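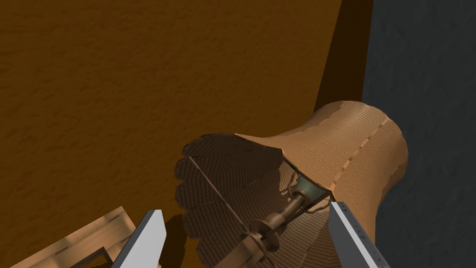
Floor Mertens님의 답글
저는 그 결정에 동의하지 않습니다. 20초 페널티는 너무 무겁습니다. 랩을 줄인 것도 아니고, 다른 차를 밀어낸 것도 아니었습니다. 피트 출구의 흰 선을 바퀴 하나로 밟은 것뿐인데 왜 2위에서 9위까지 내려가야 합니까? 첫 글을 쓰신 분은 "규정은 규정"이라고 하셨지만, 같은 규정으로 5월 경기에서는 경고만 주었습니다.

batside_kart님의 답글
5월 경기와는 조건이 다릅니다. 그때는 선이 비 때문에 거의 지워져 있었고, 드라이버 브리핑에서도 그 이야기가 나왔습니다. 이번에는 선을 새로 칠했고 브리핑 문서에도 한 줄이 따로 들어갔습니다. 저는 오피셜로 여러 번 일해 봤기 때문에 그 문서를 꼼꼼히 읽는 편입니다. 물론 20초가 많다는 느낌은 저도 있습니다.

Dirk Visser님의 답글
안녕하세요, 첫 글을 쓴 사람입니다. 한국어가 모국어가 아니어서 표현이 조금 딱딱할 수 있습니다. 미리 양해를 부탁드립니다.
제가 "규정은 규정"이라고 쓴 것은 페널티가 꼭 20초여야 한다는 뜻이 아니었습니다. 제 뜻은 심사위원이 경기 중에 금액이나 초를 새로 만들 수 없다는 것입니다. 보충 규정 표를 보면 피트 출구 선 위반은 두 가지밖에 없습니다. 경고, 아니면 20초입니다. 중간이 없습니다. 그러니까 문제는 표에 있고, 심사위원에게 있는 것이 아니라고 생각합니다.

Floor Mertens님의 답글
Dirk 님, 설명 감사합니다. 그런데 표에 경고가 있으면 경고를 줄 수도 있었습니다. 그 부분이 저는 이해가 안 됩니다. 309번 차는 이번 시즌 첫 위반이었습니다.

Dirk Visser님의 답글
첫 위반이 맞는지 저는 확신이 없습니다. 예선에서도 한 번 불려 간 것으로 들었는데, 결정문에는 적혀 있지 않았습니다. 혹시 결정문 전체를 가지고 계신 분이 있으면 알려 주시기 바랍니다.

lund_racer님의 답글
결정문은 게시판에 붙어 있었고 저도 읽었습니다. 예선 건은 "조치 없음"이었습니다. 그러니까 Floor 님 말씀대로 공식적으로는 첫 위반입니다. 다만 결정문에 "안전상의 이유로"라는 말이 있었습니다. 309번이 선을 넘은 순간에 289번이 1번 코너로 전속력으로 들어오고 있었습니다. 289번 드라이버가 브레이크를 일찍 밟은 것이 데이터에도 나온다고 합니다.

Floor Mertens님의 답글
브레이크를 일찍 밟은 것은 289번의 선택입니다. 저는 관람석에서 직접 봤고 두 차 사이에는 공간이 충분히 있었습니다. 위험한 장면으로 보이지 않았습니다.

batside_kart님의 답글
관람석에서 보는 거리와 운전석에서 보는 거리는 많이 다릅니다. 1번 코너 앞은 약간 오르막이어서 차에 앉아 있으면 피트 출구가 늦게 보입니다. 저도 그 서킷에서 처음 달렸을 때 많이 놀랐습니다. 그래서 289번이 조심한 것을 나쁘게 말하고 싶지 않습니다.

wistine_fan님의 답글
저는 Wistine 팀을 응원하는 사람이라서 공정하게 말하기가 어렵습니다만, 그래도 한 가지 쓰겠습니다. 페널티 자체보다 발표 시간이 더 문제였다고 봅니다. 시상식이 끝나고 나서 결과가 바뀌었습니다. 드라이버는 이미 트로피를 받았고 가족과 사진도 찍었습니다. 나중에 트로피를 돌려주러 가는 모습을 보니 마음이 좋지 않았습니다. 열다섯 살 선수입니다.

Dirk Visser님의 답글
그 점은 저도 완전히 동의합니다. 영상 확인이 필요하면 시상식을 늦추거나, 시상식에서 "잠정 결과"라고 방송해야 합니다. 제가 예전에 살던 곳에서는 장내 아나운서가 반드시 그 말을 하게 되어 있었습니다.

lund_racer님의 답글
잠정 결과라는 말은 방송에서 나왔습니다. 그런데 엔진 소리 때문에 잘 안 들렸습니다. 다음 클래스가 벌써 워밍업을 시작한 상태였습니다.

wistine_fan님의 답글
그랬습니까? 저는 못 들었습니다. 알려 주셔서 감사합니다.

Floor Mertens님의 답글
항소는 어떻게 되었습니까? 팀이 항소를 한다고도 하고 안 한다고도 해서 헷갈립니다.

wistine_fan님의 답글
제가 알기로는 항소하지 않았습니다. 항소 보증금이 1000유로이고, 지면 돌려받지 못합니다. 작은 팀에는 큰돈입니다. 타이어 몇 세트를 살 수 있는 돈을 서류에 쓰는 것이 맞는지 팀 안에서도 의견이 나뉘었다고 들었습니다. 그리고 시간 페널티는 항소 대상이 아니라는 말도 있습니다.

batside_kart님의 답글
경기 중에 부과된 드라이브 스루는 항소할 수 없습니다. 하지만 경기 후에 더해진 시간 페널티는 시리즈마다 다릅니다. 우리 시리즈의 규정집에는 이 부분이 애매하게 쓰여 있습니다. 제가 두 번 읽었는데 두 번 다 다르게 이해했습니다.

Floor Mertens님의 답글
그렇다면 더욱 문제입니다. 오피셜 경험이 있는 분도 이해하기 어려운 규정을 열다섯 살 선수에게 지키라고 하는 것입니다.

batside_kart님의 답글
항소 절차가 애매하다는 것이지, 흰 선을 밟지 말라는 규정이 애매하다는 말은 아니었습니다. 그 두 가지는 나누어서 이야기하면 좋겠습니다.

Floor Mertens님의 답글
네, 제가 조금 섞어서 썼습니다. 죄송합니다. 그래도 20초에 대한 제 생각은 그대로입니다. 5초나 10초 칸이 표에 있어야 합니다.

Dirk Visser님의 답글
시즌이 끝나면 팀 회의에서 규정 개정 의견을 받는다고 합니다. 저는 5초 칸을 추가하자는 의견을 글로 써서 내려고 합니다. 문장을 고쳐 주실 분이 있으면 쪽지를 주십시오. 특히 "위반하다"와 "어기다" 중에 어느 쪽이 공식 문서에 맞는지 잘 모르겠습니다.

lund_racer님의 답글
"위반하다"가 맞습니다. 초안을 보내 주시면 저녁에 읽어 보겠습니다. 저는 5초보다 10초가 통과될 가능성이 높다고 봅니다. 피트 출구는 정말 사고가 날 수 있는 곳입니다.

Dirk Visser님의 답글
감사합니다. 그러면 두 가지 안을 모두 쓰겠습니다. 쪽지로 보내 드렸습니다.

댓글 20개 · 공유 9회
이 사이트는 로그인 유지와 방문 통계를 위해 쿠키를 사용합니다. [동의] [설정 변경]
문의하기 | 이용약관 | 맨 위로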